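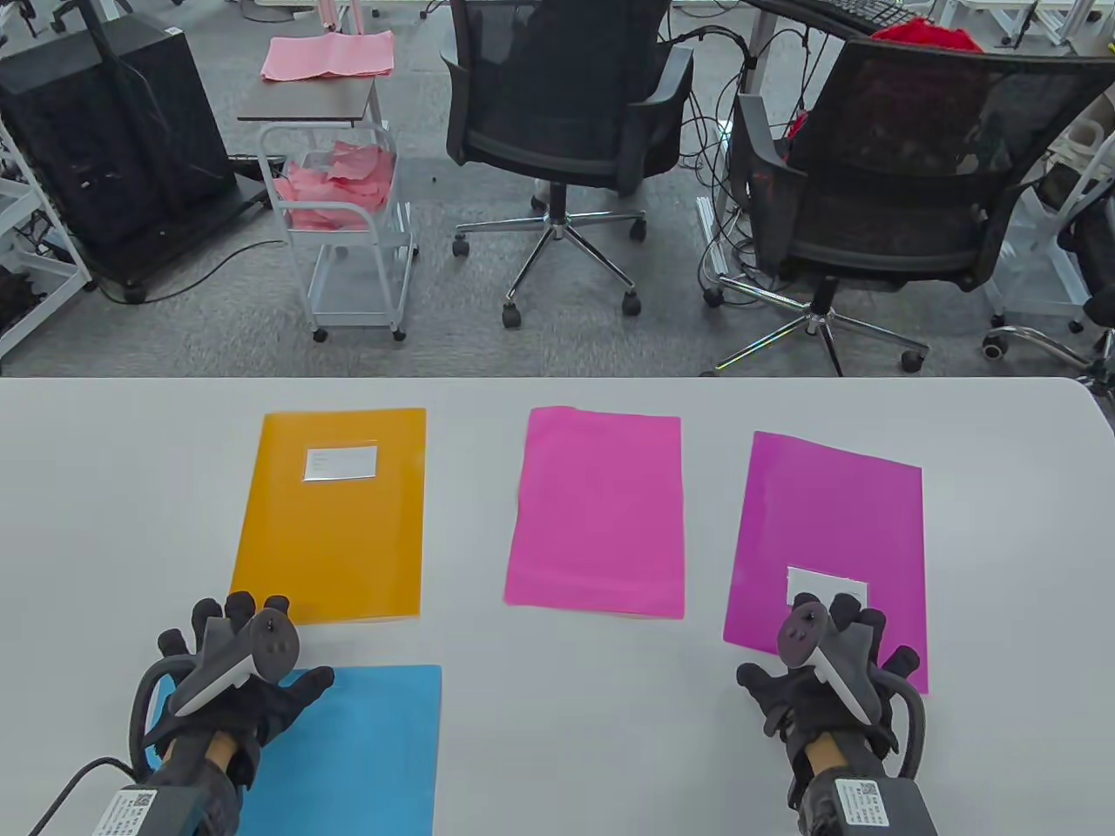 Nayeli Gallegos objects to the word "demonstration." What a visitor watches at an open day, she maintains, is a work session with extra people in the room, and it should be read as one.

# Chapter 11: Reading a Site Visit

This chapter treats the site visit as a source of technical information. Its main case is the November open day at the Trornar laboratory in Grimville, where the task on view was the handling of plastic document folders on a tabletop. The operator wears gloves, holds a VR controller in each hand, and has a device strapped to each arm. Folders differ in color, and not all of them have a label.

Flat, flexible items are a harder test than they appear to be. A folder has little height to grasp, slides over its neighbor, and bends when pressed at one edge. Overlap adds a further problem: the lower folder can be held in place by the upper one, and its outline is partly hidden. Section 11.2 deals with grasping at an edge, and Section 11.3 with overlap. 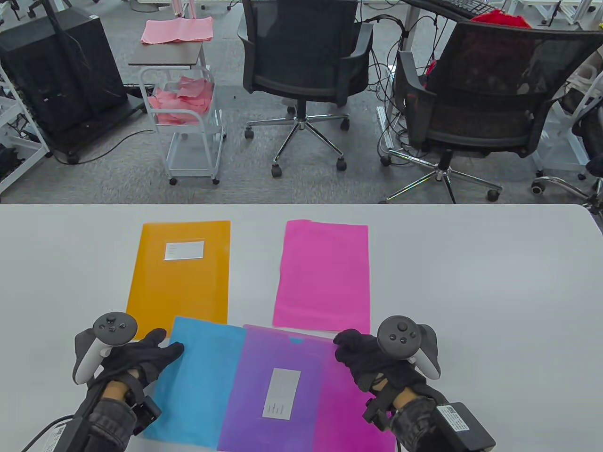
What should a visitor write down first? The starting layout of the items, before any motion begins.

A layout record lets the reader compare one attempt with the next. Without it, a short attempt and a long one cannot be told apart from an easy layout and a hard one. The Trornar log used in this chapter holds 273 attempts. Each entry gives the layout, the length of the attempt in seconds, and the reason it ended. No attempt was allowed to run past 600 seconds.

The second case, a visit to the Batwood parts depot, is shorter and is used only for contrast. Visitors there stood behind a rail and saw 18 attempts at a fixed layout. The results look better than those from Grimville. Section 11.4 shows why the two sets should not be placed in the same table.

Readers need the definitions of *attempt*, *reset*, and *operator error* from Chapter 10. Gallegos uses *reset* in a narrower sense, covering only the return of items to the table, and her usage is followed from Section 11.3 onward.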